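Can a Robot Arm Restock a Shelf Yet?

Our group wanted to know whether a robot could take over one dull shop-floor job: putting bins in a rack. All our tests ran in simulation, which already flatters the machine. The Jornau workshop never gets messy.

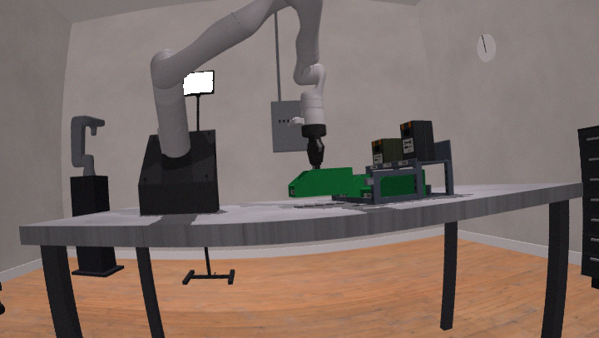 Figure 1. Gripper above a green block beside the rack, side view.

We ran 900 trials and counted 447 as clean placements, so it failed more often than it worked. A bin turned slightly at an angle was enough to cause trouble -- a new shop assistant would manage it by Friday. 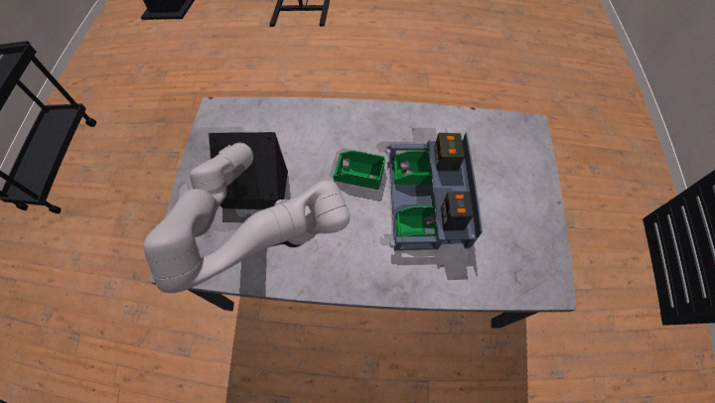 Figure 2. The same bench from higher up: one loose bin, four items in the rack.

Tuning on 128 of the failed trials helped a little. We still doubt the claim in the Prelto handbook that this kind of job is "solved". Real shelves have dents and customers, and we tested neither.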